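Nargate otter survey back on after two missed seasons

September 18, 2023

The otter count on the Lernon river is going ahead again this fall, and the group that runs it wants people with boots and a free morning. Walks start at the Nargate footbridge and work upstream as far as the old mill at Bornasthorpe. Low water permitting.

It's been two years without a count. The first one was lost to high water – the lower path was under for most of the season – and the second because the group had no one licensed to set the trail cameras. That's sorted now. Oratile Gumede, a wildlife biologist who moved to the area in March, has taken over as survey lead and did a test walk of the full route last week.

"There's a lot of sign down there," Gumede said. "Fresh tracks under both bridges, and plenty of spraint on the rocks below the weir. I'd be surprised if we come back with a low number."

Spraint is otter droppings, for those who haven't done this before. It's most of what walkers will be looking for. Otters themselves are hard to spot on this stretch, they feed mainly at night and lie up in the day under roots or in thick brush. A good spraint site can stay in use for years, with different animals leaving scent on the same flat rock. Smells of fish and, according to some people, jasmine tea. Opinions differ.

The last full count logged 206 signs along the river and put the number of resident adults at 17. That was the best result since the survey started. Gumede is careful about reading too much into it. A male can hold a long run of river, females much less, and a young animal passing through can leave as much sign as one that lives there. This time samples from the freshest sites will go off for DNA testing, which should give a firmer figure.

The river is split into 30 sections. Each gets walked twice, once by one team and then again by a different one, so that misses get picked up. Sections below Nargate are easy going, mostly gravel. The ones near Bornasthorpe are not – steep banks, nettles, a couple of fences to climb. Say so when you sign up if you'd rather stay on the flat.

Dogs can't come. Otters pick up dog scent and will leave a holt over it, and a mother with cubs may move them. Cubs can turn up at any time of year here so the rule holds for all walks, even short ones.

Noboru Sugiyama, who has farmed beside the upper river most of his life, is letting walkers cross his bottom field again. He remembers when there were no otters at all. "My father saw them as a boy, then nothing. I was past forty before I saw one. It was sitting on the bank eating an eel and it looked at me like I was the one trespassing."

Eels are still a big part of the diet, along with trout, frogs and crayfish. Crayfish shell turns up in a lot of the droppings in late summer and gives them a pinkish color. Anyone with a fish pond near the river should think about fencing it before winter, when the frogs go quiet and a pond full of carp starts to look good. Electric fence works best. Netting over the top does not do much, they just go under it.

Training is one evening at the Ntuli Hall in Nargate, doors at 7. Duangjai Kongkaew will run through tracks and how to tell otter from mink, wich catches out nearly everybody the first time. Mink prints are smaller, and the droppings are twisted and smell a good deal worse. There will be plaster casts to handle. Soup and bread after, bring a mug.
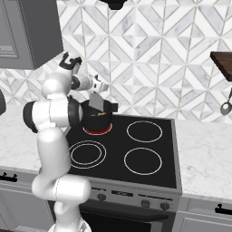 Kit list for the walks: rubber boots or waders, gloves, a pencil (pens give up in the damp), a phone for the grid reference. Sample tubes are handed out on the morning. Don't pick up spraint with bare hands. Teams are three or four people and nobody walks a section alone.

Road deaths are the other thing the group is asking about. Otters cross the road at the Bornasthorpe bridge when the river is high, since the arch fills and they don't like swimming through it. 3 were killed there last winter. Tumelo Le Roux has been pushing for a ledge inside the arch so they can stay off the road, and says the county has agreed to look at drawings. No date yet. If you find a dead otter, note the spot and call it in, don't move it.

Results should be out in March, once the DNA work is back. They'll go up on the board at the hall and in the newsletter.

To sign up see Nele Fröhlich at the hall or leave your name on the sheet by the door. Under 16s welcome with an adult. Sections near the footbridge usualy go first.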